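The dishes are still yours

My sister rang me in January to ask whether she should hold off on replacing the dishwasher. She'd read that a household robot was coming, and wondered if it made sense to spend the money now. I told her to buy the dishwasher. She bought it, and I've been thinking since about why I was so sure.

I spent 18 years on a shop floor, most of them at a packing plant run by Kettunen, and I've sat through a lot of demonstrations. They tend to go the same way. There's a clean bench, a part that always arrives the same way up, and a young bloke with a tablet who would rather you stood over there. The arm does its thing and everyone claps. Then you ask what happens if the part comes in sideways, and he says that's on the roadmap.

To be fair, some of it has worked. The palletiser at Kettunen is better than I ever was and has never once complained about its back. It was also bolted to the floor inside a cage, and the boxes were all the same size. When purchasing switched to a cheaper box with a softer lid, the line was down for most of a week while two engineers argued about suction cups. Josphat Were, who ran that shift, stacked boxes by hand with the rest of us and was fairly cheerful about it.

A house has no cage and nothing in it is the same size. I keep hearing that homes are the next market, and I wonder whether the people saying it have ever cleaned up after tea. Think about what goes into clearing a table. You look at a plate and know whether it's to be scraped, rinsed or put back in front of the kid who hasn't finished. You stack the bowls inside each other without thinking about which one goes inside which. You feel the top one start to slide and you tilt your wrist. I've never heard anyone call that a skill, and I've never seen a machine do it in a kitchen it hadn't been set up for.

Mundden, one of the outfits promising to change all this, put on an open day I went to last year. Their machine loaded a rack with plates. It took its time, which I don't hold against it, because I'm slow too. What bothered me was that a staff member squared up the stack before every run. I asked Aurora Neves, who was hosting, whether it would manage if they let me mess up the bench first. She was straight with me. Some days it would, she said, and some days it would drop the lot, and they couldn't yet tell me which sort of day it was going to be.

I liked her for that. I'd like the brochures to say it as well. The Mindance one has a figure in it, 300 household tasks, and no word on how many of those were done in a house where someone lives, or how often they had to be tried again. Folding a towel counts as one. So, as far as I can make out, does folding a smaller towel.

The current idea is that machines will learn from people: show them enough ordinary jobs in enough ordinary rooms and the knack will come across. Maybe so. It's a better idea than the old one, which was to have a programmer write the knack down. But I notice how easy the lesson has to be made. A few bowls and trays with room around them is where you start. A sink at nine at night, greasy water, a knife somewhere at the bottom - that's where the work is.
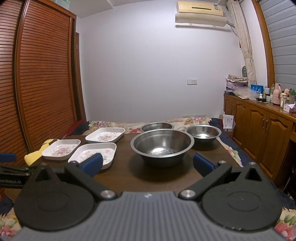

Can a robot clear up after a family dinner yet?

Parts of it, with someone standing by. Picking up a bowl and putting it down somewhere else is within reach of the better machines, on a good day. Doing the whole job alone, every night, in a home it doesn't know, is something I haven't seen done and wouldn't pay for until I had.

My old neighbour Dzintra Jaunzems is the one I'd sell it to, if it worked. She has bad hands, and lifting anything heavy out of a cupboard hurts her. She'd put up with slow, and with ugly. What she couldn't put up with is a machine that needs a helper, when the lack of a helper is the whole trouble. That's the test I'd set, and I'd want it run for 63 days straight in her kitchen with the engineers kept out of it.

Until then I'd ask anyone selling one of these things to show me the failures. Leave the camera running and don't tidy the bench. My sister's dishwasher, meanwhile, has a five-year warranty, and she still has to load it herself.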